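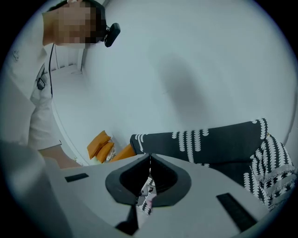 Fig. 1. Hand-held gripper at the seat, operator wearing a head camera.

Week 11 – Handling rules for soft items

Check both finger pads before each session. Keep cables clear of the jaw. Close slowly on cloth and stop once it is held – squeezing harder only adds creases. Leave books and papers where they lie unless the task sheet names them.

Fig. 2. Pink cloth held between the fingers.
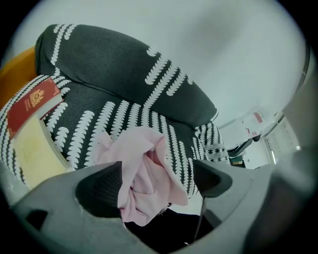 Ankica Nikolovski asked whether a dropped item ends the take. Under the Skonico rules it does not: keep recording, pick it up again and note the drop in the log.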